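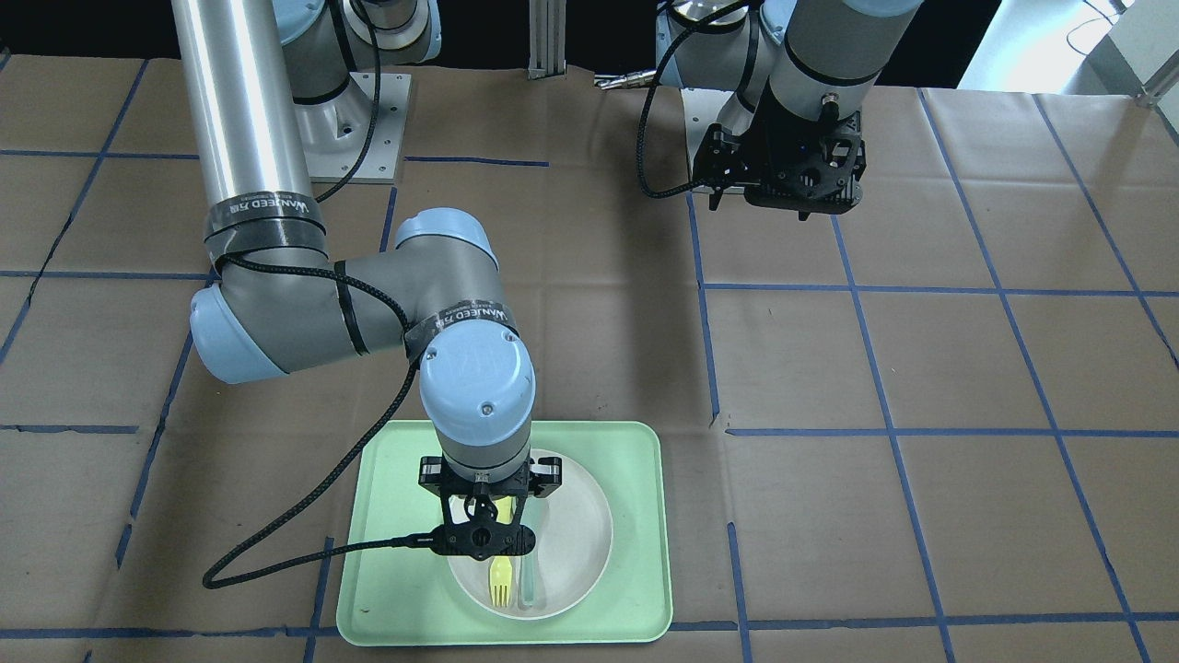
4. What the cutlery can and cannot tell us

4.1 The claim

The idea that a person laying their fork and knife side by side has finished eating, and that a person leaving them apart has paused, is repeated in most writing about canteens. Obradović builds a whole scheme for clearing tables on it. In that scheme the position of the cutlery is read first, the state of the plate second, and the chair last of all. We think the order is wrong, and we are not convinced that the first item belongs in the list.

Our doubt began with the plain matter of what people were eating with. The rule comes from tables laid with metal cutlery, where a knife and fork are heavy enough to stay where they are put and where the two pieces match. Neither holds for much of the plastic tableware now in use. A plastic fork slides when the plate is tipped. Two plastic pieces from different sets may differ in length and in the shape of the handle, and a diner who has been handed a mixed pair may not think of them as a pair at all.

Figure 2 gives the arrangement that the rule would call finished: a yellow plastic fork and a clear, slightly greenish plastic utensil lying parallel on a round off-white plate with a shallow rim, the plate on a pale mint-green tray with rounded corners. The tines of the fork lie towards the lower edge of the plate as printed. A clearer following Obradović would take this tray away. We ask whether the clearer would be right to.

4.2 Trays and coding

We logged 400 trays at two lunch rooms, Stendmont and Todby, over the weeks before the December closure. Each tray was logged when the diner had let go of both pieces of cutlery and had not touched either for 20 seconds. The observer wrote down the position of the pieces, went on with other work, and came back to the record once the diner had either started eating again or left the table. The observer did not speak to the diner.

Positions were sorted under four heads. "Together" meant both pieces on the plate, side by side, with the handles pointing the same way. "Apart" meant both on the plate in any other position. "Split" meant one on the plate and one off it. "Off" meant both on the tray or the table. The direction of the tines was written down too, on the ground that some guides to table manners make a good deal of it, though they disagree among themselves about which direction means what.

The headings look tidier on paper than they did in the room. Under "together" we had to decide how far from parallel two pieces might lie. We settled on a narrow wedge and gave both observers a printed card to compare by eye. They still differed, mostly over trays where one piece had slipped down into the middle of the plate and the other had caught on the rim. Where they differed we kept the first observer's reading. A reader who thinks this too generous to the rule is probably correct; it tended to push doubtful trays into "together".

Glass and crockery were not logged. Nor was the amount of food left, except as a yes or no, and we come back to that below, as we now regret it.

4.3 Results

Of the 400 trays, 107 were coded as "together". Had the rule held well, nearly all of those diners should have left without eating more. In 50 of the 107 cases the diner picked up at least one piece again and went on with the meal. A clearer who trusted the cutlery would have taken food from close to half of the people it was supposed to identify as done.

One could answer that the wait was too short, and that a clearer in a real room would hang back for longer. Perhaps so. But if the clearer has to wait until it is plain from other signs that the diner is going, the cutlery has done no work. The rule is only worth having if it tells us something early.

The tines added nothing we could find. Diners did not seem to place the fork in one direction when pausing and another when stopping. We had hoped to say more on this point and had drawn up a table for it, which we have left out because there is no pattern in it to show.

The other three headings fared no better. Diners who had plainly finished left their cutlery in every position we had a name for, and in a few we did not, such as a fork pushed under the rim of the plate with its handle sticking out over the edge of the tray. Those were coded as "split" for want of anything better.

4.4 Why the rule might fail with plastic pieces

We can offer three guesses, and they should be read as guesses.

The first is the plate. A shallow rim gives the handle of a light fork very little to rest on. Put down at an angle, the fork tends to swing until it lies flat, and if a second piece is already there the two will often end up next to each other. We tried this at an empty table with plates from the Stendmont stock and found it easy to produce a neat parallel pair without meaning to. That was an afternoon's fiddling and has no standing as a test, but it did make us trust the "together" heading less.

The second is the tray. People who eat from a tray have a boundary around their things, and many of them seem to keep everything inside it. Putting both pieces on the plate may be no more than a way of keeping the tray clean. A diner at a laid table has other choices, among them a napkin or a side plate, and so the choice to put both pieces on the main plate might carry more meaning there. Both rooms served everything on trays, so we cannot say.

The third is that most people have never heard of the rule, or heard of it once as children. This is the dullest of the three and the one we would bet on.

A fourth was put to us by Ignacio Acuña on reading a draft: that see-through pieces are harder to spot against a pale plate, so the observers may have logged positions wrongly. We take this seriously. A clear utensil beside a yellow fork is noticed late, if it is noticed at all, and an observer passing at walking pace could well have written down one piece where there were two. Any tray logged in that way would have gone under "split" and not "together", so the error would not explain the result above. It might explain part of the untidiness in the rest of the data.

4.5 What a clearer might look at instead

It would be convenient to end with a better rule. We do not have one, and we are wary of the ones on sale. The Lurkell guide for catering staff, which was pinned up in the kitchen at Todby during our visits, offers a ladder of signs with the cutlery on the second rung, and gives no source for any of them. The staff we watched paid it no attention. They looked at whether there was food on the plate, and then they asked.

Asking has its costs. It breaks into conversation and it slows the round. But it gets the answer from the person who knows, and we could not find a sign on the tray that came near it. Food left on the plate looked promising in our yes or no column, though a column that treats a crust and a full portion alike is a poor tool, and we would not want anyone to build on it.

There is also the question of what to do with the pieces once a tray is collected. Schemes that rely on the "together" position often add that it makes for easier clearing, as both pieces can be lifted in one go or held down with a thumb while the plate is carried. This sounds sensible. We have seen no figures for it. With light plastic pieces of different shapes we doubt that the saving is large, as they do not lie snugly against each other and a thumb across one handle may miss the other. Carrying the whole tray, with plate and cutlery left as they are, avoids the problem and was what clearers in both rooms did by habit.

4.6 Limits

Two rooms are not many. Both served lunch only, to people who had somewhere to be afterwards, and a slower meal might give a different picture. The cutlery was whatever was in the bins on the day, and no attempt was made to hand out matched and unmatched pairs in equal shares. We would like to see that done. If the rule were to recover with matched metal pieces and fail with mixed plastic ones, the fault would lie with the objects and Obradović would be owed a partial apology.

We also cannot rule out that some diners saw the observer and changed what they did. A person who thinks a clearer is hovering may well pick up a fork again to defend the last few mouthfuls. In that case some of our 50 were responding to us, and the true failure rate of the rule is lower than the one reported in 4.3. It would need to be a great deal lower before we would advise anyone to lift a plate on the strength of it.

The coding card and the full tray log are given in Appendix B, with the disputed trays marked.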